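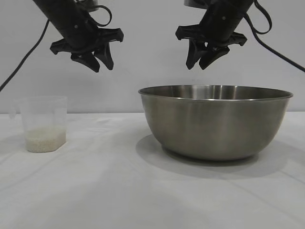
Laut Yasmine Shawky gehört unter jede Schüssel ein Tuch, auch auf einem unempfindlichen Tisch, und zwar eines, das man bei 60 Grad waschen kann und das nicht erst nach dem Bügeln brauchbar ist. Sie legt es doppelt, wenn Besteck dazukommt.

Galerie: Tisch, Tuch, Schüssel

Die Seite gehört zur Reihe über gedeckte Arbeits- und Esstische. Behandelt werden Auflage, Überhang und Standfläche. Die Maße in den Hinweisen gelten für den Tisch Lenville, Plattenbreite 64 cm, Plattenlänge 104 cm. Für andere Platten ist der Überhang neu zu rechnen.

Bild 1
Schüssel auf weißem Tuch, Wand dahinter hellgrau und glatt.
Der helle Untergrund lässt Krümel und Spritzer sofort erkennen. Bei hellem Geschirr geht Kontrast verloren; dann ein mittelgraues Tuch verwenden.

Hinweise zum Tuch
Zuschnitt: Plattenmaß plus Überhang an allen Seiten plus Saum. Saumzugabe 2 cm je Kante, zweimal eingeschlagen.
Gewebe vor dem Zuschneiden einmal waschen. Baumwolle läuft vor allem in Kettrichtung ein, der Verlust fällt bei langen Tischen stärker ins Gewicht.
Auflegen von der Mitte aus, Falten zur Kante hin ausstreichen. Klammern nur an den Schmalseiten setzen.
Ersatztuch: Rimano, Artikel 2406, ungesäumt, vom Ballen. Lieferung wieder ab März.

Hinweise zur Schüssel
Standring vor dem Aufstellen abwischen, raue Ringe mit feinem Nassschleifpapier brechen. Nicht über das Tuch schieben, sondern anheben und neu absetzen.
Abstand zur Tischkante mindestens eine Handbreit. Beim Rühren mit der freien Hand am Rand halten; ein Tuch ohne Unterlage wandert auf lackierten Platten mit. Als Unterlage eignet sich Molton, lose eingelegt, an jeder Seite etwas kürzer als die Platte.

Nachtrag, Montag, 8. Dezember: Saumzugabe korrigiert, vorher stand 1 cm.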